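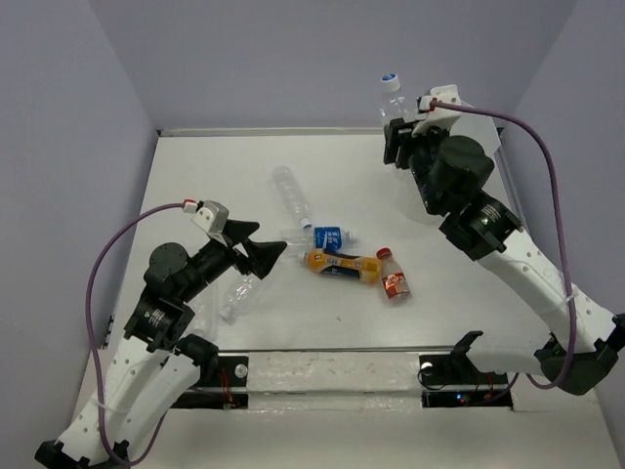 List: Misberg Trail Runners / Tags: routes, winter

Re: Ocampo loop in the snow?
December 26, 2021

Neelam Nishad wrote:
> Has anyone run the Ocampo loop since the snow came down? I'd love to
> try it before New Year but I don't know if the ridge part is safe, and
> my shoes are pretty worn.

Hi Neelam and all,

Yes, I went up this morning and it was gorgeous! The first 7 miles are packed down hard by the ski people, so you can run at nearly your normal pace (I had small spikes on and never slipped once). The ridge is another story. For the last 300 yards before the Dunus hut I was in over my knees and mostly laughing. If you turn left at the water tower you skip all of that and come out on the old mill road, still with the big view over the valley.

I'd leave the worn shoes at home, though. I have a spare pair of spikes, size medium, and you're welcome to them for the week.

Also, the February run to Clekosau is on! We have 100 places and the sign-up sheet opens after the holidays. It's a long day out, but the downhill through the beech woods is the best running I know anywhere near here.

See you up there,
Piet

Misberg Trail Runners mailing list | Contact the list owner | Back to top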